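Giving the old desktop one more year

Mar 9, 2025

I very nearly bought a new computer in November. I'd got as far as putting one in the basket (800 quid, gulp) when Fletcher rang about something else entirely and talked me out of it. He's been using the same machine since we both lived in Vevthorpe and he's insufferable about it.

So I've been having a proper clear-out instead. First job was the photos — 3,000 of them, and I swear half were blurry shots of the same beach at Pisbridge. I kept 300 and I don't miss the rest one bit. Then I went through all the programs that start up on their own and switched off anything I didn't recognise. Slightly nerve-racking, but nothing's gone bang yet!

After that came the question of memory.

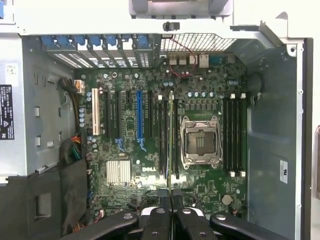

Paora reckons most people put up with a slow computer for years when a bit more memory would cheer it right up, and he's forever telling me to check what the board will take before I spend anything. Good advice, which I ignored the first time and ended up posting a parcel back. I'm still dithering over a second-hand set. If you've got a favourite place to buy them, do leave me a comment — I'll be looking again at the weekend.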